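Lelia House Notes
Household linens and their upkeep

On Folding the Small Cloth

The present entry continues the series begun in March on the care of household linens. Earlier entries dealt with sheets and with the long table runners. Several readers wrote to request that the smaller pieces be given the same attention, and I am pleased to take up that request now.

Small cloths are commonly neglected. They are pushed into a drawer in whatever state they leave the line, and they are brought out again on the day they are needed, creased and out of square. It is my position that a small cloth deserves a proper fold, and that the fold should be decided upon before the cloth is picked up.

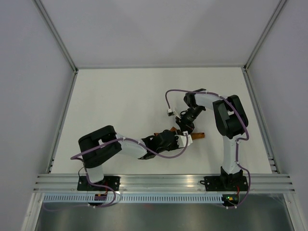 By Mariama Bonsu
Posted June 5, 2024
Filed under: Linens, Folding

The surface is the first consideration. I recommend a flat, pale one, cleared of everything except the piece to be folded. A brown or rust-colored cloth shows plainly against off-white, and its corners may be found without difficulty. On my own dark kitchen table I have more than once folded a napkin with one corner tucked under and discovered the error only when laying the places.

The second consideration is the order of work. The cloth should be spread and smoothed from the middle outward with the flat of the hand. Two adjacent corners are then taken up together and brought to the opposite edge. Persons who prefer the triangle may take a single corner and carry it across to the one diagonally opposite. The triangle suits a bread basket very well, although it stacks poorly, and I do not use it for anything that must be stored for longer than a week.

A cloth should not be corrected by tugging at one corner. The weave is drawn out of line, and the piece will refuse to lie square until it has been washed again. If the first fold is crooked, it should be opened completely and begun anew.

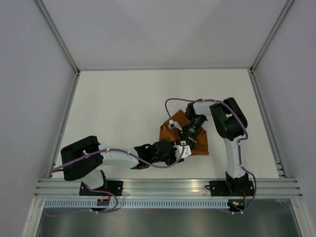 Rust-orange cloth, folded to an irregular triangle and still slightly wrinkled.

Wrinkles of a minor kind may be left alone. I hold a different view of creases that cross the fold at an angle, and these should be pressed out with a warm iron before storage. I have used Grasuso linen water for this purpose for two years and have no complaint to record, apart from the cap, which leaks if the bottle is laid on its side.

With regard to storage, the Mokoena drawer inserts mentioned in the March entry remain in service. Each section accommodates 8 napkins folded in quarters. Triangles are kept separately in a shallow tray on the shelf above, with the long edges all facing the same way. Colored pieces are placed beneath the white ones in my house, an arrangement inherited from my mother that I have never seen cause to alter.

Correspondence on the question of starch has been received and will be answered in the next entry, together with the matter of the Drurkance tablecloth and its hem. Readers who have sent samples of hemming thread are asked to include a return address.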